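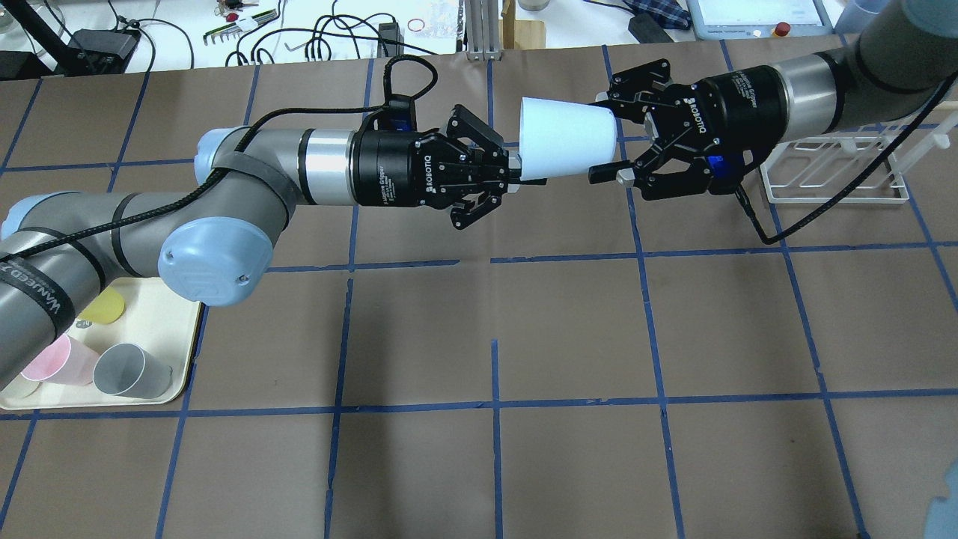

4.2 Where a cup is held when it changes hands

Figure 4. White paper cup on its side in mid-air, held at the narrow base and at the wide rim. Brown paper table cover with squares marked in blue tape; cream tray at lower left.

Much of the writing on disposable cups treats the wall as the part that matters. The wall is where a person's fingers go when drinking, and most of the squeeze tests reported by makers press on the wall at half height. We doubt that this tells us much about passing a cup. A cup being passed has to be held in two places at once, if only for a moment, and both holds cannot be in the middle. One of them moves up or down, and often both do. In Figure 4 the wall between the two holds is left almost entirely alone, and the load, such as it is, falls on the ends.

The ends of a paper cup are not alike. The rim is a rolled bead and resists being pushed out of round until it suddenly gives way. The base is a disc set into the wall a little above the bottom edge, which leaves a short skirt of paper below it. Fingers that close on the skirt are pressing on two thicknesses with nothing behind them, while fingers that close a few millimetres higher are pressing against the disc. The Testen sheet, which several groups have used as if it settled the matter, has a single entry for "base hold" and does not say which of these is meant. We asked for the original notes and were told that no distinction had been drawn. Any result that leans on that entry should be read with care, including the first version of our own Table 2.

We used white paper cups from two suppliers, Lucero and Arka, sold as the same size. They are near enough the same height, but the Arka cup has a looser bead and its side seam stands out more. We had expected the seam to matter and it hardly did. What did matter was whether the cup had been the outermost one in its sleeve. Those cups had often been knocked in the post and were slightly oval at the mouth before anyone had touched them, and we threw out the first 16 for this reason. We have not seen this reported elsewhere and find it hard to believe that other groups were simply luckier with their parcels.

4.3 The table and its squares

The table was covered in brown paper, and the paper was marked into large squares with blue tape. Layouts of this sort are now so common that they are rarely defended. The usual claim is that squares make starting positions repeatable. They do so only to the extent that somebody places the cup by the tape and not by eye, and we found that people stopped looking at the tape within the first half hour. On the Tuesday sessions, when Ximena Toledo checked each starting position with a ruler, cups said to be in the middle of a square were up to 30 mm away from it.

For an upright cup on the table this drift may be of some interest. For a cup already off the table it is of very little. The cup in Figure 4 is above the squares, and no line of tape tells us how high it is or which way its mouth is turned. Yet the passing results in earlier work are routinely listed by square, as if the square in which a cup began had some hold over what happened to it in the air. We sorted our own records in the same way to see what would come out. There was a faint pattern along one side of the table. It went away when the paper was changed, and our best guess is that the old sheet had lifted at a join and the cups there were starting on a slight lean.

Brown paper brings its own troubles. It creases, it takes up spills, and it does not lie flat next to tape that has been pulled tight. Against this, a white cup shows up well on it, and a spoiled sheet can be replaced in a few minutes. We would use it again without making any great claims for it. The Briltora guide recommends a fresh sheet for each session and gives no evidence for this. We changed ours when it looked bad.

4.4 Empty cups and what they can show

All the cups in this part of the study were passed empty. This is the weakest point of our work and, we think, of nearly all the work we cite. An empty paper cup weighs so little that a poor hold and a good one may look the same. The base can be pinched off centre and the cup will still stay up. Fill it halfway and the same hold may let it swing, fold the skirt or push the mouth out of round. Nor could a filled cup be passed on its side at all, so the position in Figure 4 belongs only to empty ones. A reader who wants to know how drinks are handed over will learn nothing from it.

There remain tasks in which empty cups really are passed sideways: clearing a table, feeding a stack, putting used cups into a bag. For those the end-to-end hold is a sensible one to study, and it is for those alone that we put forward our figures. Across 2,000 passes, rim damage that could be seen without a lens was more common than base damage, in both makes. We hesitate to call this a property of cups. The rim is easier to inspect, and a bruise in the skirt is simple to miss unless the cup is turned over in good light. When we looked again at the cups kept from August, the gap between rim and base shrank by about a third.

We also tried scoring damage by touch, running a fingertip round the bead with the eyes shut. Two scorers agreed with each other less often than either agreed with the photographs, and the method was dropped. The touch scores are left out of Table 3, though they are given in the appendix for anyone who wishes to argue with us over them.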